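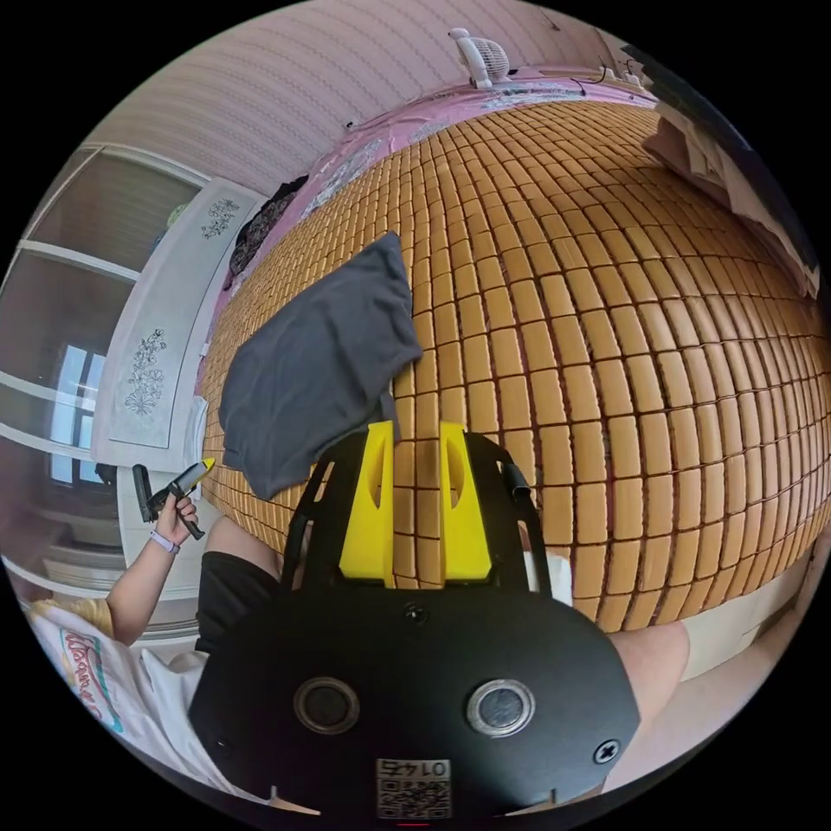 The bed in the guest room in Drostthorpe, with its tiled mat.

The Grollbridge firearms licensing office held its open day on August 25, 2021, and I drove over from Drostthorpe, where I had a room for the night. Visitors went through in groups of 19.

The first stop was the permit counter. The clerk said the office had handled 3295 applications since April, most of them renewals. New applicants wait longer – the background check goes through 2 separate desks. 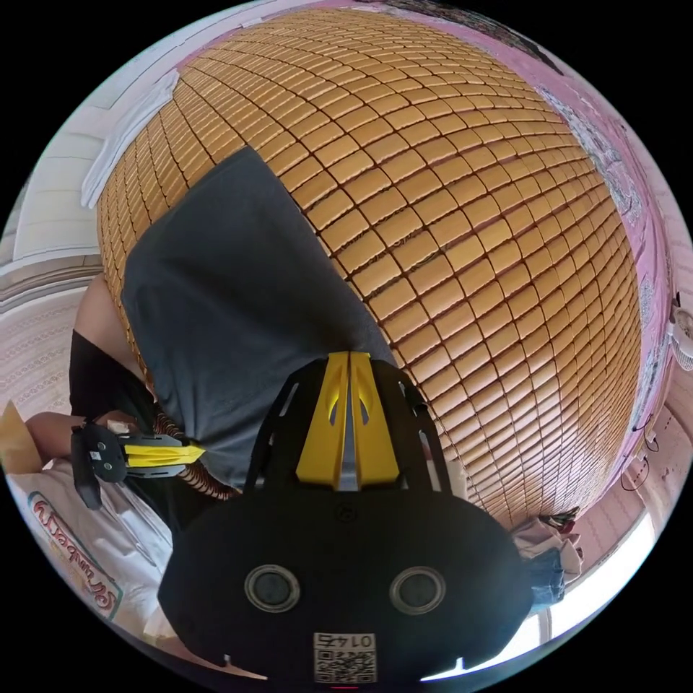
Gray cloth on the mat, same room.

After that we saw the records room and a short talk on the state's proposed magazine limit. Staff would not give an opinion on the bill. Skilero, a maker of trigger locks, had a table by the exit, next to the Prata gun safe stand. I left at 3.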